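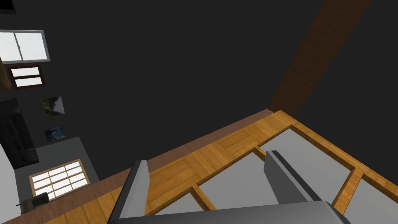
Wrist camera view in simulation, right arm, gripper open.

Setting up the wrist camera check for the lattice task

Before you tune the planner, confirm that the simulated camera, the gripper model and the frame mesh agree with each other. These steps assume Brosalus is installed and the right arm is already loaded.

1. Set the physics seed to 1,106 and reset the world. Use the same seed for every render in this check.

2. Load the lattice as a static collision body. Do not use the convex hull. A hull closes the openings and the planner will treat the whole frame as one slab.

3. Move the right arm to the pre-grasp pose and open the fingers fully. Both fingers should be visible to the wrist camera, along with part of the palm.

4. Turn on the segmentation layer and give slats their own class ID, separate from the lattice. The wood colour is the same on both, so a colour threshold will not tell them apart.
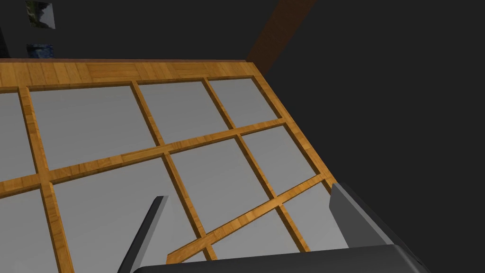 Manipulation Software Team, Pondico

A slat lying across the grid is the harder case for perception. Its angle differs from that of the long crossbar, so fit lines to the wood edges first and group them by direction. Fingers hide parts of the bars. Mask the gripper using the joint state before fitting, or its edges will be picked up as well.

5. Run the line fit on 100 renders, changing only the wrist angle. Log the estimated slat yaw each time. We accept an error of 2 degrees. Anneli Jääskeläinen's script in the tools folder writes the log in the format the planner expects.

6. If the yaw flips by half a turn between renders, sort the end points by their position in the base coordinates and rerun.

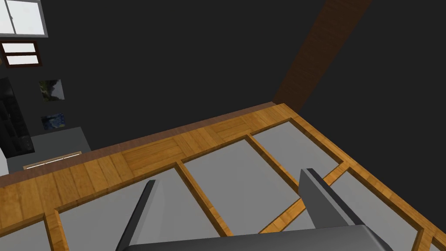 Open gripper over the lattice, with the wall and beam behind.

7. Crop the depth image to the lattice bounds. Walls, windows and furniture add nothing to the fit and slow it down.

8. Save the camera offset to the arm profile and restart the planner.

Contact: Manipulation Software Team | © 2018 Pondico | Back to top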